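About Us - Maltau Blocks

Hello and welcome! You've found Maltau, a very small workshop with a very large amount of green in it.
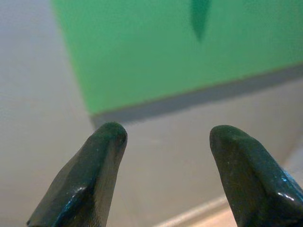
Our favourite green, close up.

I started Maltau in the back half of an old bakery, mostly as I was fed up with play blocks that chipped the first time they met a hard floor. I wanted big, plain shapes in proper colours, the sort you can stack, line up, knock down and then shove under a bench when it's time for lunch. So I made a set for the nursery at the end of our road, they asked for another (in green, please, only green), and that was me sorted for the winter.

These days we do 106 shapes and sizes, though if you pop in you'll mostly hear us talking about the plain oblong. It's the one everybody reaches for! It makes a wall, a bridge, a bus, a shop counter. I've had letters about that oblong. The curved pieces are lovely too, but they do roll off when you're trying to pack them.

Last year 1,916 blocks went out of the door, to 154 nurseries, schools and playgroups, and I still get a bit giddy when I see one of our boxes on the van. Most go out in the Buvero set, our starter bundle for smaller rooms. The Zamora set is the bigger one, for halls and anywhere with a decent bit of floor.

A word on colour, as we get asked a lot. The green is a strong middling green, nothing minty and nothing too dark, and we like it with very little shine. It took me ten goes to settle on it and my kitchen door still has try-outs four to seven on it. We mix all our paint with Domex, two units along, who put up with me turning up holding a leaf.

We're open to visitors from 10 until half past three, and there's usually a pile of seconds by the door at silly prices. We shut for a fortnight in July. Bring the children, bring a big bag, and do give us a ring first if you're coming in a minibus, the yard is tight and the bins are always in the way.

Delivery and returns are on their own page, and so is the colour chart.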